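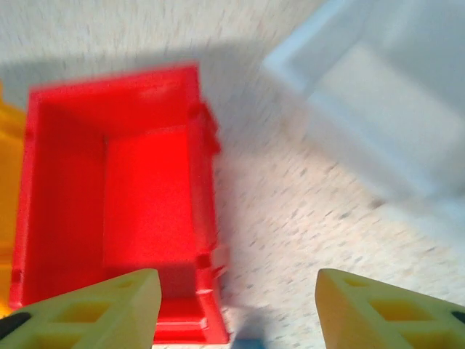 ¿Por qué volver a estimar la pose de la pieza cuando el brazo ya está bajando?

Porque la estimación que hacemos desde arriba envejece muy deprisa. Entre que Briduleck (nuestro módulo de percepción) publica una pose y el controlador la usa pasan 100 ms, y en ese tiempo la muñeca ya se ha movido. Si además la imagen con la que se calculó venía borrosa, el error se suma al retraso y los dedos cierran donde les parece.

4.2. Percepción en movimiento y reparto del espacio

Confieso que esta parte del sistema la escribí tres veces. La primera versión era la más limpia sobre el papel: una detección global, una lista de piezas, una trayectoria por pieza y a correr. Funcionaba de maravilla en simulación, donde las cámaras no emborronan nada y los bloques caen siempre con los tetones hacia arriba (qué simpáticos). En el suelo de verdad, un suelo claro y moteado, el detector se agarraba a las motas en cuanto la cámara de la muñeca aceleraba un poco, y me devolvía contornos preciosos de cosas que no existían.

La segunda versión paraba el brazo antes de cada captura. Adiós al desenfoque, claro, pero también a cualquier ritmo razonable de trabajo, y yo quería una tarea de recogida que se pudiera mirar sin bostezar. Así que la tercera, que es la que describo, hace algo intermedio: acepta imágenes movidas, calcula cuánto de movidas están y le pasa ese dato al planificador junto con la pose. Es una matriz de covarianza de toda la vida, hinchada en la dirección en que se desplaza la muñeca. Me gustaría presumir de una idea más sofisticada, pero esa línea de código fue la que más nos ayudó de todo el proyecto.

El planificador se llama Flerkitz y tiene dos trabajos. El primero es decidir qué pieza toca. El segundo, bastante más ingrato, es impedir que dos pinzas quieran el mismo trozo de suelo. Para el primero usamos un coste sencillo con la distancia, la incertidumbre y el espacio libre a los lados de la pieza, que es donde tienen que entrar los dedos. Para el segundo, cada brazo reserva un volumen antes de entrar en él y lo suelta al salir. Las reservas caducan solas – esto lo añadí después de una tarde entera mirando dos brazos inmóviles, cada uno esperando educadamente al otro.

La Figura 3 corresponde a una aproximación con los dedos abiertos. El ladrillo verde lima del hueco central enseña los tubos de la cara inferior, y el otro ladrillo verde suelto, más al fondo, también. Para nuestro estimador es el caso antipático: los tetones dan una rejilla clarísima, mientras que los tubos forman una cadena de anillos que se parece mucho a sí misma si la giras media vuelta. La cuña azul que hay entre ambos plantea otro problema, el de una silueta sin lados paralelos donde apoyar las almohadillas con alegría. A la derecha asoma la otra pinza, y esa zona es la que Flerkitz tiene que dar por ocupada.
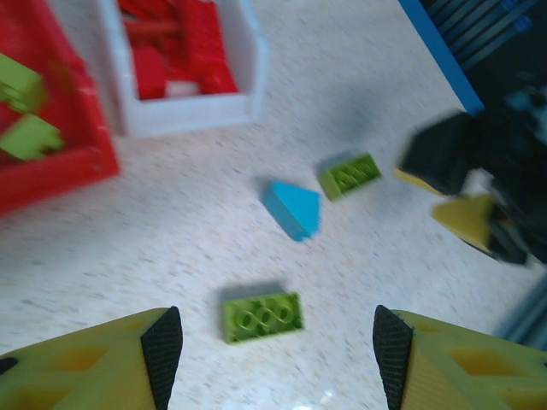
La ambigüedad de media vuelta la resolví ignorándola, y lo digo sin vergüenza. Para agarrar un ladrillo rectangular por los lados largos da lo mismo cuál de sus extremos mire al norte, así que Briduleck publica las dos hipótesis y el controlador se queda con la que exige menos giro de muñeca. Antes intentábamos elegir la «buena», y la elección saltaba de un ciclo al siguiente; la muñeca se ponía a temblar como si tuviera frío. Con las dos hipótesis vivas y un poco de histéresis, el temblor desapareció.

Con los recipientes somos mucho más laxos. Cada uno se modela como un rectángulo con paredes y una altura, y la suelta se planifica hacia el interior con un margen respecto al borde. El color solo interviene para decidir el destino, y aquí tropecé con algo bastante tonto: un recipiente rojo muy cerca de la cámara llena tanta imagen de rojo que el segmentador de piezas rojas se vuelve loco de contento. La solución fue enmascarar los recipientes conocidos antes de buscar piezas sueltas. Lo que haya dentro lo tratamos como ya clasificado y no volvemos a tocarlo, aunque se haya colado algo que no debía (reconozco que es una limitación, y de las gordas).

Para depurar todo esto usamos Hostell, nuestro visor de registros, que reproduce en una misma línea temporal las imágenes de muñeca, las reservas de volumen y las órdenes enviadas a los dedos. De los 700 episodios grabados conservamos 678; en los demás los relojes de los dos brazos estaban desincronizados y no había manera de saber quién había pedido sitio primero. ¡Ojalá hubiera montado la comprobación de relojes antes de grabar y no después! Ahora el arranque se niega a continuar si detecta un desfase, y el mensaje de error es deliberadamente largo.

Los parámetros se ajustaron a mano con la configuración base que guardamos en el repositorio Chrysikopoulos. Probé también un ajuste automático, que encontró enseguida una forma brillante de reducir los conflictos entre brazos: dejar uno quieto casi todo el rato. Le añadí una penalización por inactividad y entonces se dedicó a pasear el brazo por el aire. Ahí lo dejé. La caducidad de las reservas es el parámetro más delicado con diferencia – si es corta, un brazo lento pierde su hueco a mitad del descenso, y si es larga volvemos a las esperas de cortesía. En la sección 4.3 explico cómo la ligamos a la duración prevista de cada trayectoria.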